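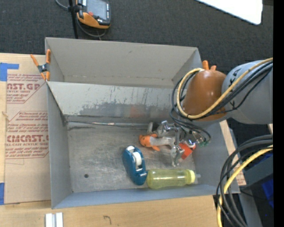

Tape dispenser in a metal bin, Barnora School workshop

Print this page | E-mail this page

About Barnora School

We are a small day school for children from kindergarten through grade 8, and we love what we do! Barnora opened its doors in August with 24 students, two rented classrooms and a piano that somebody's aunt was glad to see go. Today we fill the whole building on Stekora Road, and we still say good morning to every child by name at the front door.

Our principal, Murali Sundaram, taught middle school science for 12 years before starting the school, and he still takes the grade 7 class for physics because he can't stay away from it. Ask him about pendulums only if you have some time to spare.

How our days work

Classes are mixed by age for reading and math, so a child who is flying ahead in fractions can keep flying, and a child who needs another week gets another week. Mornings are for the core subjects. After lunch the younger grades go outside (yes, in the drizzle too – pack boots!) and the older ones move to music, art or Workgate.

Workgate is our project hour, run by Harish Varghese. Students pick a problem in groups of 3, plan a way to tackle it, build something and then stand up in front of the rest of the school and explain it. Last term's groups made a rain gauge for the garden, a new sorting system for the lost property cupboard and a board game about rivers that the kindergartners now ask for all the time. Not every project comes together, and the presentations about the ones that fell apart are often the best of the bunch.

The Zieliński Reading Room

Our library is named for the family who gave us our first shelves and most of the picture books on them. It stays open until 6 on school days, and parents are welcome to sit and read with their kids, or on their own. We lend to grandparents as well. Younger brothers and sisters can have their own card as soon as they can write their name on it, however wobbly.

Families

Parents come in to teach a class, help with the spring concert or talk about their jobs. We've had a baker, a bus mechanic and a court interpreter, and the children had so many questions for the interpreter that we invited her back. If you have something to share, please tell the office – we will find you a slot.

Visiting us

Our next open morning is Feb 15, 2020. Come and walk around, sit in on a song or two and meet the teachers. Bring the kids along, they usually ask better questions than the adults. Application forms are at the front desk.

Comments (3)

Dana_R
Our son started in grade 2 this year and comes home singing. Is the reading room open during the spring break?

Barnora Office
Hi Dana, mornings only that week. So glad he's enjoying it!

gramps_on_elm
Got my library card. The river game is harder than it looks.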